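Putzkiste, neu sortiert

22. November 2019

Letzte Woche ist mir im Bad ein Regalbrett von der Wand gekommen, und damit lag alles, was ich an Putzsachen besitze, auf den Fliesen. Passiert ist wenig, eine Sprühflasche hat jetzt einen Riss. Ich habe das Brett nicht wieder aufgehängt. Stattdessen kommt der Kleinkram in Wannen, wie ich es bei Orest Kovalchuk im Keller gesehen habe. Orest repariert Fahrräder und hat alles nach Arbeit sortiert, also Kette, Bremsen, Reifen, jede mit eigener Kiste. Bei mir gab es bisher ein Brett für hohe Sachen und eines für niedrige.

Ich habe jetzt 3 Gruppen: Küche, Bad und Werkbank. Die Küche war schnell erledigt. Beim Bad musste ich zweimal wegwerfen, beim ersten Mal war ich zu zaghaft. Von der Huvano-Scheuermilch hatte ich zwei angebrochene Packungen und dazu eine volle. Die Werkbank ist der schwierige Fall, dort liegen Lappen und Bürsten bei den Werkzeugen, und ich brauche sie auch zusammen.

Für so eine gemischte Kiste nehme ich eine offene graue Wanne mit schrägen Wänden. Bürste, Tuch und Flasche kommen auf den Boden, höchstens liegt die Flasche ein Stück über dem Tuch. Wenn ich erst etwas hochheben muss, um an das Tuch zu kommen, nehme ich am Ende doch Küchenpapier.

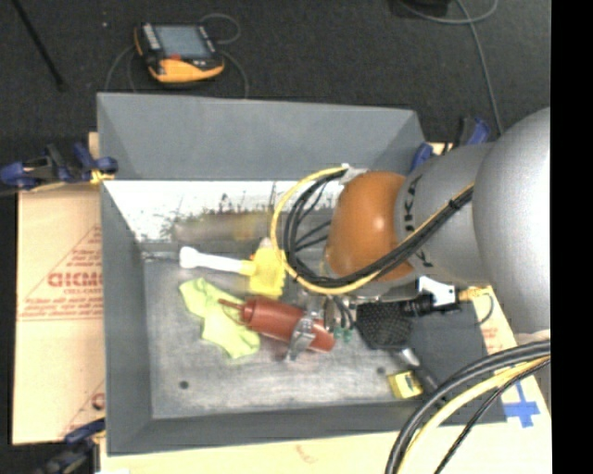
Muss man Flaschen mit spitzer Tülle stehend aufbewahren?
Besser ist es. Liegend geht es für kurze Zeit, wenn die Tülle fest zugedreht ist, aber über Wochen sickert bei dünnflüssigen Mitteln gern etwas heraus.

Bei den Tüchern habe ich mich auf Farben festgelegt. Grün ist für die Werkbank, Blau fürs Bad, die karierten bleiben in der Küche. Gewaschen wird getrennt – das mit der Werkbank habe ich einmal vergessen und danach graue Geschirrtücher gehabt.

Beschriftet habe ich die Wannen mit Malerkrepp und Filzstift. Ein Etikettengerät von Mirneck liegt noch in der Schublade, das Band dafür kostet mir aber zu viel, und der Krepp lässt sich abziehen, wenn ich mich umentscheide.

Offen ist noch, wohin mit den Ersatzschwämmen. Im Moment stecken sie in einem Schuhkarton unter dem Waschbecken, neben dem Abflussreiniger. Im März will ich das Bad streichen, bis dahin bleibt der Karton stehen. Die Löcher vom alten Regal muss ich vorher noch zuspachteln.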